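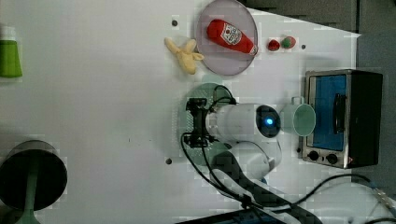 Another subscriber wrote on December 12, 2018:

We upgraded Flelel last week and now the planner refuses to start from poses that were fine before. The message is always "start state in collision" and the colliding link is always one of the wrist links. The arm is nowhere near anything when it happens. If I clear the voxel map and ask again, it plans. A few moves later the same error comes back. I have tried turning the link padding down to nothing and it helps a little, but then I don't trust it around the clutter. Has anyone seen this? Is it the new planner, or is Nolusura feeding it bad voxels? I'd like to avoid rolling back if there is a setting I missed.

Yes, we had the same thing on the tabletop setup at Simanjuntak, and I spent most of a week on it. Short answer: the planner is fine. The voxels are bad, and the old Flelel was hiding it.

The old release quietly nudged the start state out of collision before planning. It tried small random offsets on the joints and took the first one that came back clean. The new release leaves that off unless you ask for it. So the bad voxels were probably there for you all along, and the nudge was covering for them. It was for us. When I went back through our old logs with Zorkolico I could see the nudge firing all over the place.

Some numbers from our side. I pulled 3276 planning requests out of the logs after the upgrade. Of those, 269 failed with start state in collision. I replayed every failure with the voxel map drawn over the robot model, and they fell into two groups.

The bigger group was cables. The robot model has no cables in it, so the self filter in Nolusura has no reason to remove them. Ours loop out from the wrist and run back down the arm, and the loops change shape whenever the wrist turns. The camera sees them, the filter keeps them, and they go into the map as obstacles sitting right against the wrist. As soon as the arm turns back through that space, the planner believes it is inside something. Clearing the map works for exactly as long as it takes to see the cables again, which sounds like what you have.

The smaller group was timing. The filter was using the latest joint state it had, and the camera image was older than that. While the arm is moving, the mask lands a bit ahead of where the arm was when the image was taken, and a thin slice of the arm leaks into the map behind it. You can spot this one easily because the leftover voxels make a curved sheet that follows the path of the last move.
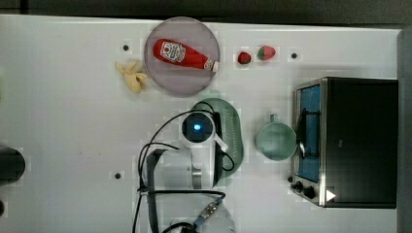

Overhead view of the test table, with the mug to the right of the green tray.

What we changed, in the order I would try it:

Fix the timing first. In the Nolusura filter config, turn on the option that looks up the joint state by image stamp. It is off by default. It will drop images when it can't find a matching joint state, so check that your joint states are being published fast enough or you will end up with a map that hardly updates. If your camera driver stamps images on arrival and not on capture, fix that too, or the lookup will be wrong in the same direction every time.

Next, give the filter a rough shape for the cables. We added a fat capsule around the wrist and another along the lower arm, and marked both as filter only, so that Nolusura removes points inside them but Flelel doesn't use them for collision checks. Please don't just raise the filter padding on the real links. I did that first and it ate the near side of the mug whenever the wrist was next to it. The planner was then very happy to go through the part of the mug that was missing. The capsules have the same problem to some degree, but you can shape them, and you can leave the gripper side tight.

Then handle objects you already know about separately. We used to let the voxel map stand in for everything on the table. Now the toaster oven and the table itself are plain boxes in the scene, and anything the object detector finds goes in as its own mesh. The voxel map only has to catch what is left over. When the filter takes a bite out of the mug now, the mesh is still there. Soft things like the toy banana don't fit a mesh very well, so we put a loose box around those and accept that some grasps get rejected.

Last, put your link padding back to what it was. You are right not to trust it at nothing.

I would leave the start state nudge off. It is tempting, and one of our older launch files still had it on until I found it. With it off, the failures are loud and you find out where they come from. With it on, the first bit of every motion is not checked against the real start pose, and next to a mug that is a bad time to be guessing.

After all of that I ran 100 moves over the same table and got six start state failures. All of those were with the gripper low over the tray and turned so that one loop of cable stuck out past the capsule. I could make the capsule bigger, but I would like to strap the cable down properly first and see what that gives. I have not done it yet.

Two things I don't know. We have a single overhead camera in this setup, and I haven't tried any of it with a second view fused in. I would expect the timing problem to get worse, as each camera has its own delay. And I have only tested with the default planner, so if you are using the optimizing one your errors may be worded differently.

If you can post a Zorkolico log with one failure in it, a few moves before and one after, I will look at it. Please include the joint states and the raw depth, and not only the finished map — once it is in the map there is no way to tell which of the two problems put it there. The capsule file is short and I can send it to the list, but the sizes are for our cable run and you will have to change them.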